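October, late afternoon
Soledad Greenberg

Watched episode 4 of Plillwood again, this time with the Nasik beat sheet open next to it. I had told Remigiusz I would give the thing a fair run before I complained about it. I have now given it a fair run.

For anyone picking up this notebook after the break: Nasik is the Tesodon add-on that goes through a script and a locked cut and marks where the "turns" are, scores each one for strength, and draws a line for how invested the viewer is meant to be. The pitch is that a writing workshop can use it to see why an hour of family drama works or sags. We picked Plillwood because most of us have seen it and because the Reisinger family talks over each other so much that it ought to be a hard case.

The episode is the one with the house sale. Ida Reisinger has decided to sell and hasn't told the kids. Paul finds the realtor's card in the fruit bowl in the cold open and puts it in his pocket, and then we get close to an hour of dinner preparations where he does nothing with it. Wendy is bringing the new boyfriend. The youngest, Tobe, has lost his job and is pretending he hasn't, which everyone at the table works out before the salad. Then the big fight, which isn't about the house at all, and the last shot with Ida alone washing up.

Nasik gives the episode 11 turns. I read through them twice. A few are fine, the sort of thing anyone with a pencil would mark. The card in the fruit bowl gets a high score, so does the fight. Then it gets strange.

It scores the boyfriend's toast as the strongest turn in the second half. The toast is a joke. It's a bad toast on purpose, he gets Ida's name wrong, the family is embarrassed, and we cut away to the dog. Nothing turns. Nobody wants anything different afterward. My guess is the tool sees a raised voice, several reaction shots and a music cue, and calls it a turn. If that's right, it is measuring how loudly the show is edited, and I don't need an add-on for that.

Meanwhile the moment I'd have put at the center of the hour gets no mark whatsoever. Ida asks Paul to get the big platter down from the high shelf. He gets it down, and she says he can have it, if he'd like it. He says what would I do with a platter that size. That's the scene. He knows about the house, she doesn't know he knows, and she's started giving things away. There is no music, they hardly look at each other, and it's over before the oven timer goes. Nasik's line runs flat straight through it. In the notes column it suggests "consider trimming."

I tried to be fair. It could be that I'm sentimental about that scene because I've watched it so often. So I ran a dumb check: I took the episode out of context and gave the script pages, no video, to the Thursday—no, to the evening group, and asked them to mark any place where they felt something change. No instructions beyond that. I didn't say what the tool had said.

Results were messier than I'd hoped. Most people marked the platter. Some marked it only on the second read. One person marked nothing until the fight and wrote "these people need to get on with it" across the top of the page, and I have to admit that is a viewer too. The toast got a couple of marks, with "funny" next to them. So the group isn't with the tool, but they're not all with me either.

Problems with my check, before Remigiusz lists them:

They read it, they didn't watch it. The toast is mostly performance, and on the page it's six lines and a stage direction. I've stacked things in favor of quiet dialogue.

Several of them already knew the show and knew the house gets sold at the end of the season. The platter means more if you know that. I should have used an episode from something they hadn't seen.

I chose the episode. I chose it because I remembered the platter.

OK. Even with all that, I don't believe the investment line. I can't find anywhere in the Tesodon material where they say what it's drawn from. The help page says it reflects "audience response patterns," and that's the whole of the explanation. Which audience? Responding to what? Did somebody sit people down with a dial, or did they look at where viewers paused to go to the kitchen? Those are different things. I pause in the middle of episodes I love, because the phone rings.

And there is the score out of 90. Why 90? I asked in the support chat and got a link to the same help page.

Tried it on the pilot as well, to see if it does better on a plotty hour. It does look better. Dad's funeral, the will, the car in the lake, it catches all of those. But of course it does. A turn where a car goes into a lake is not one we were going to miss. The pilot is also the weakest of the 13 episodes if you ask me, and Nasik gives it the highest total of any we've fed it. Somebody in the group said that perhaps the tool is right and the pilot is better than I think. I watched the pilot again for that reason. The will scene still has three people explaining to each other how they're related.

What I do find useful, and I'll put it down so that I'm not just being sour: the list of who speaks to whom. It's a plain table, no scoring. From it I noticed that Wendy and Tobe never have a line to each other in the house sale episode, even though they're side by side through dinner. I had never seen that. Once you know it, the look she gives him when he lies about work is a lot sadder. I went back and checked and she passes him the bread without a word. That could be an accident of cutting, or it could be the smartest thing in the hour. I'd like to get hold of the shooting draft and see whether they had lines that were dropped.

So there may be something in Nasik if you switch off everything it has an opinion about.

Left to do on this page:
- run the toast scene with the sound off and see if the group still laughs
- same for the fight
- find an hour of family drama nobody in the evening group has seen (suggestions on the back cover, please, and no hospital shows)
- move the platter scene after the toast in our recut and see if the flat line moves with it

The last one I've already half done. I swapped the scenes in the script file only and ran it again. The line changed shape in the first act, before either scene. I didn't touch the first act. I ran it a second time with the same file and it changed again, less. I want somebody else to repeat this before I say anything rude to Tesodon, but if the same pages give two different lines then we've been arguing over noise for weeks. 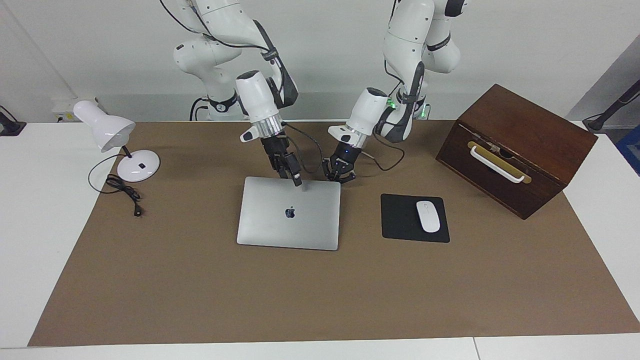
Remigiusz Laskowska: I repeated it and got the same wobble, so you're right on that part. I don't agree about the toast. You say nothing turns, but Ida stops correcting people after it. Before the toast she fixes everybody's grammar and the forks and how Tobe is sitting. He gets her name wrong, she lets it go, and she doesn't correct a single person for the rest of dinner. That's her giving up on the house, in front of all of them. I don't think the tool spotted that, I think it heard the music like you said. But it put its mark in a good place by luck and you walked past it because the scene is a joke. Also the person who wrote "get on with it" was me.

Went back and looked. He's right that she stops correcting, except for one "elbows" to Tobe during the fight, which you can barely hear and may have been picked up from another take. I'm not ready to call it the strongest turn in the second half. I'd give it a pencil mark with a question mark.

It does bother me that he read it cold off the page, found it dull, and still came out with that. Perhaps we should stop asking the group where something changes and ask who changes. Will try that wording with the next batch of pages, and leave the line graph switched off for everybody, me included, until Tesodon answers about the reruns.

The platter stays in the recut where it was.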